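The Dowser of Brunddale

When the well at the Urban place went dry, the county sent a form and the neighbors sent a dowser. The form was easier to deal with. It wanted a depth, a date and a signature, and Yurani Urrego filled in all three at the kitchen counter while the old man walked up and down her field with a bent coat hanger in each fist.

She had bought the house in September, against advice. The seller had called the water "reliable." Her cousin in Trurnier had said that anybody who uses a word like that is already thinking about the lawyer, and Yurani had laughed at him on the phone, and now she had a tap that coughed.

"He found mine," said the woman from across the road, whose name was Dell and who had come over to watch. "Found it in 7 minutes. My husband timed him."

"Did he find any place where there wasn't water?"

Dell thought about it. "Why would he look there?"

Yurani had done eleven years of soil reports for the highway people and had a fair idea of what lay under that field. Gravel, then clay, then more gravel, and wet gravel at that, more or less wherever you cared to put a drill. A man could throw his hat over his shoulder and dig where it landed. She said so, politely, when he came in to get warm.

"Could be," said the dowser. He had a long face and took four sugars. "Where's the hat go, though?"

"Anywhere."

"Folks don't like anywhere. The driller charges by the foot."

He wanted 50 dollars. She asked what she would get if he was wrong, and he said she would get the 50 dollars back, and that he had given it back twice. She wrote that down later, because it bothered her. A fraud ought to have said never.

They went out together. The ground was hard and the grass had frost in the shade of the fence. He walked slowly toward the old pear tree, and near it the wires swung in and crossed. Yurani watched his wrists. She was nearly sure she saw the left one turn. She asked him to do it again with his eyes shut, and he did, and the wires crossed a good two strides short of the first place.

"Well, there you go," she said.

"It's a wide stream," said Dell.

"It isn't a stream at all. It's gravel."

The dowser pushed a stick into the ground halfway between the two places, which struck her as the act of a man who had been to a lot of kitchens. Then he folded up his wires and asked if she wanted to try. She said no. He left them on the gatepost anyway.

The driller from Folosar came on 2020-01-13 with a rig that blocked the road. He looked at the stick and asked where she wanted it. She had meant to send him to the far corner, by the barn, just to make the point. It was 240 feet farther to run the pipe.

"By the stick," said Yurani.

He hit water before lunch. Dell brought over a pie and was unbearable. Yurani ate the pie and explained about the gravel, and Dell nodded all through it with her eyes on the pear tree.

That evening the wires were still on the gatepost. Yurani stood there in her boots for a while. Then she took one in each hand, checked the road in both directions, and walked toward the barn. 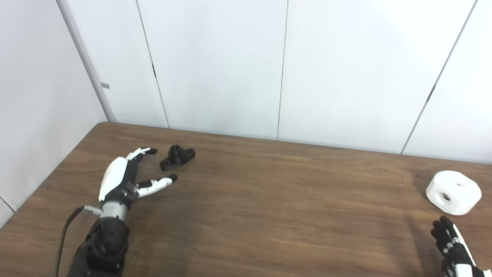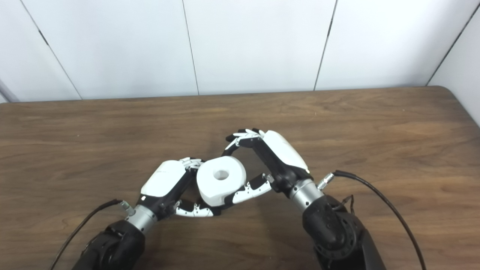
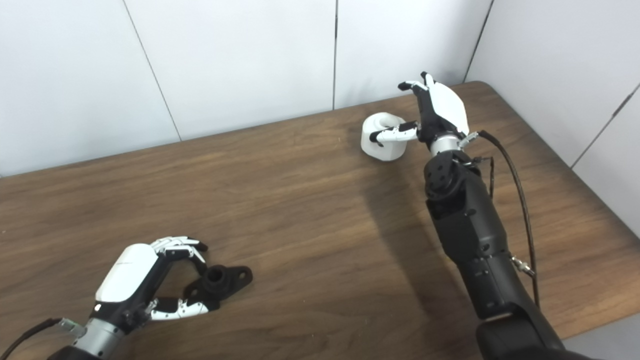
More stories from the same shelf

The Man Who Sold the Brunddale Bridge
Second Opinion in Trurnier
A Ghost With References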